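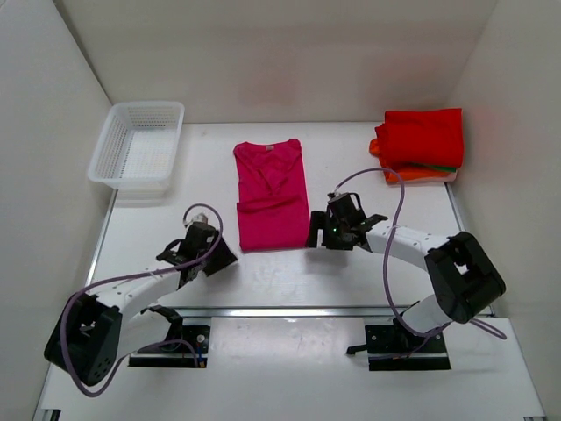

Figure 3. The folding cell between resets. Two arms on a shared front rail, white walls on three sides, basket back left, folded stack back right.

3.2 Cell layout and upkeep

Both arms are bolted to black base plates, and the plates sit on one silver rail across the front of the table. The rail was Mathias Fuchs's idea and it replaced four separate table clamps. With the clamps the distance between the bases wandered over a week of use, and we only noticed when folds started coming out skewed. Base spacing is now checked with a steel rule at every start-up. If it is off by more than the width of a scribe line, loosen, slide, retighten, re-run the two-arm calibration. Do not try to fix it in software. We did this twice during the pilot and lost both sessions.

Walls. White, smooth, three sides, front open for the operator. The first version of the cell (at the Tirkau site) had bare shelving behind it and the segmentation picked up anything left there. The walls also even out the light. They get dirty faster than expected, mostly lint and finger marks near the front corners. Wipe with a damp cloth, no solvent. Table top the same. Lint on the table matters more than on the walls, small dark fibers near a hem get taken for an edge.

Items have fixed places. Basket in the back left corner, finished stack in the back right, garment in the middle. The basket can sit at a slight angle, this made no difference in our runs. The stack should be pushed up against the back and right walls so the right arm has room to come around. When the stack gets tall the elbow clearance goes down, and we cap it by hand. An earlier draft of the protocol had the stack on the left and the basket on the right, which is why some of the October logs look mirrored.

Cables. Most of our downtime came from here. A purple cable runs from each gripper back down the arm in a loose loop. The loop has to be long enough for full wrist rotation and short enough that it does not drag over the cloth. Ifeanyi Ekwueme settled on 110 mm of slack past the last tie, measured with the wrist at zero. Ties go on the links only, never across a joint housing. We replaced the left cable after 600 folds and the right one after the same count, though the right one showed no wear we could find. Connectors get pushed home by hand at start-up; a half seated connector will still light the gripper LED, so the LED alone is not a check.

Grippers. Jaw pads wiped every 60 folds. Cotton is fine, but anything with a printed front leaves a film and the grip starts to slip on the second fold. Jaw alignment by eye against a sheet of white paper, then a pinch test on a single layer of jersey. If the pinch test fails twice, swap the pads. The pads are stocked in a bag taped under the table (left side). Catarina Quintela keeps the log of swaps, and it is included with the supplementary material.

Joint screws. We went over all the accessible ones with a torque driver once a month. In total 39 were found loose across the study, nearly all of them at the base plates and the large joint just above. Thread locker was added there afterward and the problem went away for the base plates. For the joint modules it did not, they still need the monthly pass.

Restart after a fault is always the same: arms up and clear of the cloth, power off, cables looked at, power on, home left then right. Homing both at once is possible with the Kunance controller but the arms pass close to eachother over the center, and one cable was snagged this way. A garment left on the table during homing is taken off and re-laid, even when it looks untouched. Folds from the first run after a restart are kept in the data set but flagged.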